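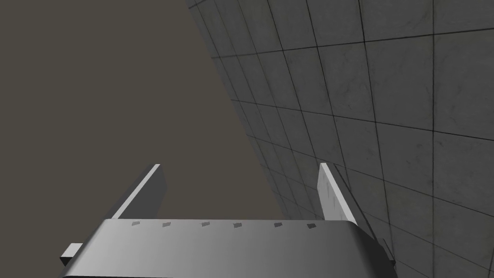
Where did the name Collard Court come from?

Evdokia Panagiotou
20/02/2026

Hello everyone! I've been trying to work out how a little alley in my town got its name, and I'm hoping somebody who enjoys old maps can point me the right way. It's called Collard Court and it runs behind what used to be the Bodnár bakery (my grandmother bought her rye bread there, and she always called the alley "the Dollau," which confuses things even more). The street sign is fairly new. I've been through the city directories at the library and found a Collard living at number 18, a harness maker, but he's only in there for 2 years and then he's gone. Would they really name a court after a man who hardly stayed? Or should I be looking for somebody earlier?

Kjell Wikström

What a nice one to chase! I wouldn't give up on your harness maker, but I'd look at who owned the ground before I looked at who lived on it. Alleys like that often took the name of whoever split up the lot, and he may never have slept a night there. Go to the county recorder and ask for the grantor and grantee indexes, then the plat book. Ours has 1,383 pages and no index worth the name, so bring a sandwich and go early. As for "the Dollau," families kept using an old name long after the city changed it, and I'd write down everything you remember your grandmother saying about it. Check the council minutes too, if they survive. I found a renaming in ours that took up one line, tucked in between a sewer bill and a dog license.

mapledrawer27

Collard could be a first name or a business. We had a lane everyone swore was a family and it was a feed store. Try the fire insurance maps, they label the buildings.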